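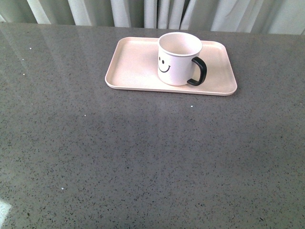 06/01/2019

The kitchen is DONE. Well, the counter is done, and the counter was the part I'd been dreaming about since last August, so I'm calling it. I got up before my alarm just to go and stand in there with my coffee. Gray, speckled, shiny, and so smooth I keep running my hand along it every time I walk past. I must have looked at 16 samples and carried half of them around in my bag for weeks, holding them up to other people's cabinets like a weirdo. The one from Salum won and I'd pick it again tomorrow.

It does show crumbs, the white ones anyway. I wiped it twice after breakfast and still found little pale bits, and then spent ages trying to work out which were toast and which were stone. I scratched at one with my fingernail for a good minute. Stone, I think! Don't care. I love it.

Made myself a rule: nothing gets to live on the counter unless I use it every day. The old one had the toaster, the mail, the bread box, three jars of pens that didn't write, and that dead basil. So today was a big unpacking day. Eight boxes have been stacked in the hallway all through the work and I got through five. Two of them were nearly all mugs. How do I own this many mugs? I kept the ones I like drinking from and put the rest in a bag for the thrift store, and I only took one back out again (the green one, it's a good size for soup).

Found the trays too! I'd forgotten I had them. They were at the bottom of the Medska box under the dish towels, wrapped in pages from the Gidey catalog, and the pale one looks so good against the gray that I left it sitting toward the back and kept wandering in to look at it. I want it to be the coffee tray. Cup, spoon, sugar, done, and when I need to roll out dough I just pick the whole thing up and move it. I've seen people do that in magazines and always thought it was fussy, but now I get it.

Tried the white cups on the white tray this afternoon. I was worried it would be too much white, like a dentist's office, but with the dark stone around it I think it's lovely. Very calm.

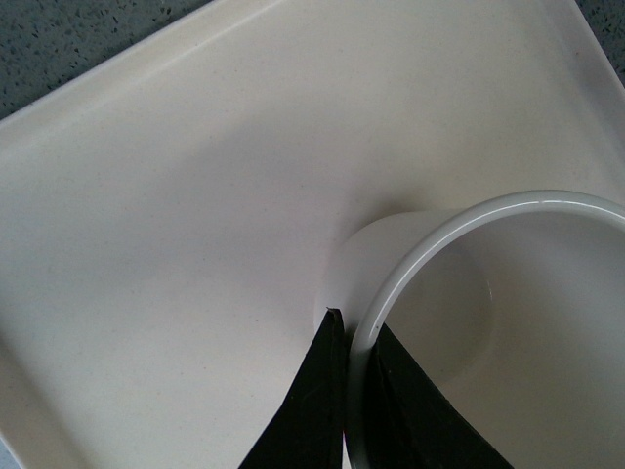
White on white, cup taking a nap.

Still to do: the other three boxes, shelf liner, and somewhere sensible for the baking sheets, which right now are standing up in the bathtub. Also the drawer next to the stove sticks. It needs a good hard pull and then it comes out all at once and everything slides to the back. Call Bilix about that.

I set aside 300 dollars for new stools and I'm in no hurry. I like eating standing up in there at the moment. Had scrambled eggs for dinner, straight from the pan, leaning on my counter with the window open. Pancakes tomorrow if I can find the big bowl.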